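Dishwasher Tablets: Your Questions, My Doubts

3 min read
22 shares · 29 comments

Do I need the expensive tablets?

Probably not. I ran Vuvia's top tablet and Madance's plain powder for a month each, and I could not tell the glasses apart. The box says "triple action." Ask what the three actions are and you will get a leaflet.

Should I rinse plates first?

Scrape them, yes. Rinsing under a hot tap uses water you already paid a machine to use.

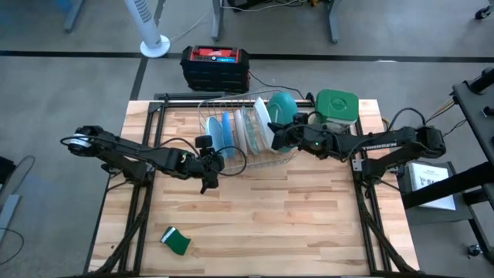
The companies that tell you to skip rinsing also sell the tablets, so I was ready to argue with them. On this one I lost. Dried egg is the exception — soak it.

Is the short cycle any good?

For lightly used cups, fine. My Diden takes 60 minutes on "quick," a generous use of the word, and it leaves oatmeal on bowls. I don't trust any cycle named after a feeling.

What about plastic that comes out wet?

Plastic doesn't hold heat the way china does, so the drops stay put. Rinse aid helps a little. Van Dijk's label promises "total dryness," and I have yet to see it. Open the door and let things air out, or move them to a rack. 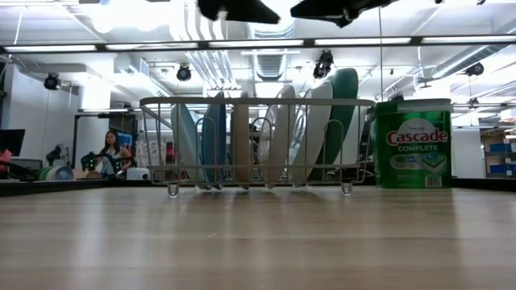 Do cleaning tablets for the machine work?

Maybe. Clean the filter first, then see if you still want one. Mine had gone 300 washes without a look, and the smell went away with soap and an old toothbrush.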